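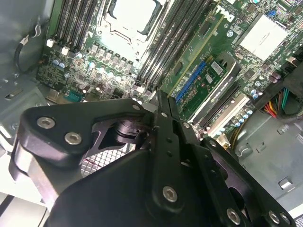
Figure 3.1 The motherboard and memory slots of a Dell desktop tower.

Chapter 3: Where Does a Computer Keep Its Thoughts?

Open a novel and you hold one page in view while the rest waits its turn. Computers read the same way! Memory is the open page, and storage is the whole book, all 471 pages of it. In this chapter you'll follow a single sentence from one to the other (and back again), and you'll see why a sudden power cut can wipe out an unsaved essay.

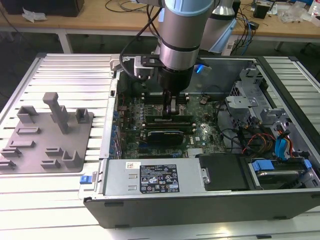

3.1 Bits, Bytes, and Addresses

Every byte in memory has an address, much like a house on a street.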